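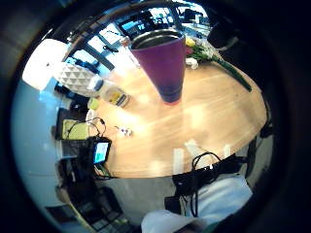 Ronaldo Bautista replied to my last thread to say that quitting caffeine in August is easy mode and I should try it in a month when a person needs a hot drink to live. Fair, Ronaldo. But I have a counterpoint and it's the headache I had for 3 days straight.

So okay, update thread for everybody who asked how the no coffee thing is going. Long one, sorry, mute me if you need to.

Background for the new people: I was at four cups before lunch. Big cups. Then a soda at 2 pm, and then I'd lie in bed at 1 am reading about shipwrecks and wondering what was wrong with me.

My doctor didn't even tell me to quit. She said "maybe cut back" and I went home and gave the whole bag of beans to my sister like a maniac. Do not do it this way. Taper!! Everyone in the replies told me to taper!!

Days one through three: headache, right behind the left eye. I put my keys in the fridge. I cried at a commercial for gutters.

Day four I woke up and it was just gone. I kept poking at my forehead waiting for it to come back.

A few of you asked what I drink now. Mostly water out of a big tumbler with way too much lemon in it. Also barley tea, which smells like toast and tastes like the idea of toast. I like it a lot and can't get anyone in my house to agree.

I tried the Skonari chicory stuff because two separate people swore by it. First cup, awful. Then I read the package and you're supposed to use one spoon and I'd used three. With one spoon it's pretty good! Bit of oat milk, tiny pinch of salt.

The Flotus mushroom powder I can't recommend. It never dissolves. I was chewing by the end.

The weird part is how much of my day was built around going to get coffee. I used to walk to Estrella every morning at 10 and I missed the walk way more than the latte. So now I still go, and I get a steamed milk with cinnamon like a little kid, and the woman at the register has stopped asking if I'm sure.

Sleep report, since that was the whole point: I'm out by 10:30 most nights. I had a dream with a plot. The shipwreck book is still on page 150 because I can't stay awake long enough to find out who gets in the lifeboat.

Not everything is better, I should say. I'm slower in the mornings, like noticeably. I used to clear my inbox before 9 and now I'm staring at one email till 9:30. Might be permanent, might not, ask me in a couple months.

Also decaf still has some caffeine in it - I know, I know, you can all stop sending me the same article. I have one on weekends and I feel fine about it.

Someone asked if I'm saving money. I was, and then I bought a Varkton kettle with a temperature dial, so let's not do that math.

Anyway if you've quit and gone past the two month mark, please tell me if the mornings get any faster. And if you've got a barley tea brand you like, drop it below, I'm almost out.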